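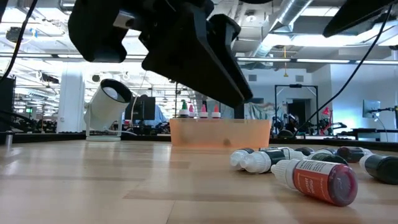 Jorkex Morsy

The Jorkex Morsy is a manual focus macro lens for 35 mm film cameras, made by the Jorkex optical works in Dromthorpe. It was designed by Enda Corrigan, who had earlier worked on enlarger lenses for the same firm. The lens was sold in a single screw mount, with adapters offered separately.

Design

The Morsy uses four elements in a symmetrical layout, an arrangement Corrigan carried over from his enlarger work. All glass surfaces facing air have a single-layer coating. The barrel is aluminum, and the front element sits deep inside it, so most owners use the lens without a hood. Focusing is by a double helicoid that extends the barrel to close to twice its resting length at the near limit, where the lens reaches half life size. A matching extension tube brings it to life size.

The aperture is preset. One ring selects the working f-number and a second opens and closes the blades. Filter size is 38 mm, an uncommon thread, and step-up rings are often sold with used copies.

Versions

Early lenses have a bare metal focus ring and distances marked in feet only. Later ones have a black ring with feet and meters, and a focus throw shortened by 30 degrees. The optics were not changed. A batch of 142 lenses was finished in gray for the Jurham copy stand - these lack a distance scale and have a locking screw on the helicoid.

Performance

Sharpness at close range is even across the image from f/8, with very little distortion. At infinity the corners are soft at wide apertures and contrast is low, particularly with a light source near the edge of the picture. Color is slightly warm.

Common faults

The helicoid grease hardens with age, making the focus ring stiff. Oil on the aperture blades is less of a problem than on automatic lenses - there is no spring for it to slow down. Separation of the rear cemented pair has been reported in gray lenses.

See also

Jurham copy stand
Extension tube
Preset aperture

Page last edited 1/6/20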